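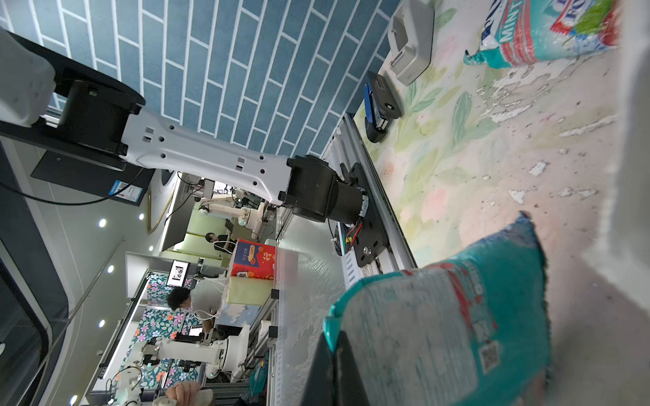
Gripper finger holding a crumpled teal snack bag, second arm behind.

Care of gripper fingers on a bench arm

Thin plastic bags are hard on fingers. The film leaves a faint smear on the pads, and a smeared pad lets the bag slide as soon as the wrist turns. On our Hedlund cell the pads are wiped every 600 picks and changed in pairs at 1,498, the count at which the last set began to drop bags.

Wiping: park the arm, switch off at the wall and open the fingers by hand. Use a lint-free cloth barely damp with warm water and washing-up liquid, then a dry one. Keep solvent off the rubber. It hardens the face, and a hard face skids on film.

Changing: back out both screws, lift the pad and scrape off the old tape before fitting the new one. Press for a full minute. Re-run the zero with the fingers closed, or the grip will read 2 mm wide.

Mounting plate: check the bolts into the rail every Wednesday with the power off. A plate that creeps shows up first as picks landing to one side — do not correct this in software.

Cables: leave a loose loop behind each joint and turn the joint slowly through its full travel before tying anything down. Replace any tie that has bitten into the sleeve.

Spare pads are kept in the Rasano drawer with the tape.

14 shares | 2 comments
Contact | © Tamedberg Workshop Notes | Back to top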